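The Parts Room at Strebel, Room 113
Gallery page, put up 7 July 2020

Hello, and welcome to the parts room page, which I have been promising people for longer than I care to admit. My name is Marlies Moser and I look after Room 113 at Strebel, where the body parts for the Jutosik are kept, sorted, laid out and fretted over. If you don't know the Jutosik, it is a little city car that a few of us have been working on for a good while now, and it has a great many pieces of curved plastic and painted panel for something you can park more or less anywhere. My list has 300 lines on it, and that is before you get to the screws.

People who come by from the other rooms tend to say the same two things: how nice that you have carpet, and where does everything go? The carpet I can take no credit for, it came with the room. (It used to be offices.) I do love it, though! A painted panel set down on bare concrete will pick up a scratch if you so much as breathe on it, and a dropped clip on a hard floor goes bouncing off under the nearest cabinet and lives there forever. On carpet it stays where it fell, and you get down on your knees and feel around for it like a person looking for an earring.

As for where everything goes, that took us most of a winter to sort out, and I'm sure we'll change it all again.

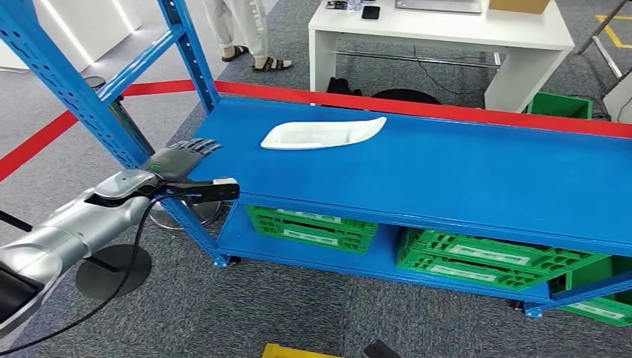 The shelves came to us from Hovance when they cleared out their old store, and I was so pleased to get them that I drove over the same afternoon with a borrowed van and a bag of sandwiches. They are the punched-angle sort that you can bolt together at any height you like, which sounds wonderful until you have to agree on a height. We tried the top shelf up at chin level first and everyone hated it. You had to lift a long part over your own head to put it away, and with anything bendy the far end goes wandering off and taps somebody on the ear. So down it came, and now you can slide a piece on from the side without stretching.

Our rule, as far as we have rules, is that the top is for whatever is being worked on at the moment and the bottom is for crates. Small fittings go in the crates: clips, grommets, the rubber bits, the little foam strips that stick to your sleeves. I like a crate with slots in the side, you can get a peek at what's in there without hauling it out. I also like a label, and I made 40 of them in one sitting last November with a pot of tea beside me. I used a pen that I had been told was waterproof. It wasn't, and there was tea, so I made a good number of them twice.

The red tape on the floor is the line for the work area, and visitors are kindly asked to stay on the outside of it unless one of us waves you in. We will nearly always wave you in. We just like to be the ones doing the waving!

A word about the white plastic, which gets more questions than anything else in the room. It arrives plain, straight from the molder, with no paint on it, and I think it's rather lovely that way. You can see the shape of a thing properly before it has a color. It also shows every mark, and I have stopped minding that. The pieces we keep here are for practicing with, trying the fit, taking off again, trying a different way round. They get handled from morning to evening and they are allowed to look like it. The good ones, the ones meant for a finished car, stay wrapped up until the day they're needed and I am quite fierce about that.
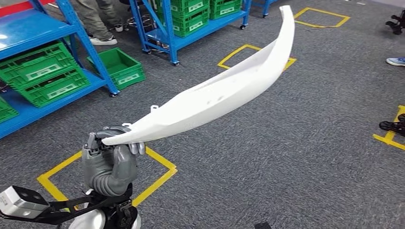 Long parts have a knack to them and I'm happy to pass on what I know. Take hold of it close to the end where it's narrow and stiff, get a thumb on the front and your fingers well wrapped round, and let the rest of it find its own balance before you start walking. Mind the tabs. They look sturdy and they are for pushing straight into a slot, but lean on one sideways and off it comes, and then you have to come and tell me, and I will be very nice about it and go quiet for the rest of the morning.

The yellow squares are parking places, if you like. A stand or a part or a trolley gets a square, and when it's not in use it goes home to its square, and that way the last one out in the evening can see in one glance what's wandered off. I laid the tape myself with a long ruler and a piece of string. Yellow was chosen after we ran through a roll of white that looked lovely and then simply vanished under the lint. If a corner starts to lift, please press it back down with your shoe as you go by. I do it without thinking now, and I have caught myself doing it in the supermarket.

Then there is the painting, which is done for us by Eter, and they are wonderful people who have put up with four changes of mind about the blue. Our first one was too gray and the second looked like a swimming pool. I won't go into the third. The one we settled on is deep and very shiny, and it changes on you all day long as you walk past it. I have a sample of it propped on my windowsill at home, next to the basil.

Shiny paint is a nuisance to look after, I'll say that for it. Every fingerprint shows. We wipe with a soft cloth, always in one direction, and rings and watches come off before anyone goes near. If you want to check a panel for dents, crouch down so your eye is nearly level with it and follow the reflections along. Where the surface is good the lines run smoothly, and where there's a dip they give a little wobble, and once you've learned to see it you'll be inspecting every parked car on your street.

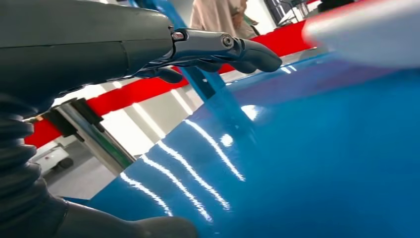
Jutosik blue, high gloss, with long streaks of light following the curve.

I have more to put up when I find the time, including the cupboard with the sanding things in it, which needs a tidy before anybody sees it. If you'd like to come and look round, knock at 113 and bring clean hands. There is usually cake toward the end of the week, kept well away from the panels.

Marlies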